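Junaid Abbasi
2021-08-01

Bin picking in the shared workshop, week 2. Thread.

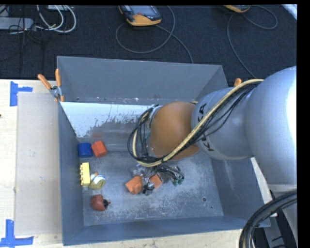 Ruka is my attempt to make an arm tidy up after my kids. Cable routing is the current argument. The cream hose and the black wires loop round the wrist like they're trying to unionize, and every new path I plan has to ask their permission.

2/ Script is up to 3000 lines. Most of them say "go back up."

3/ Best run so far: 25 tries, 71 percent picked. The studded brick is a saint. Round toys can go to hell.

4/ New hose clips on Tuesday.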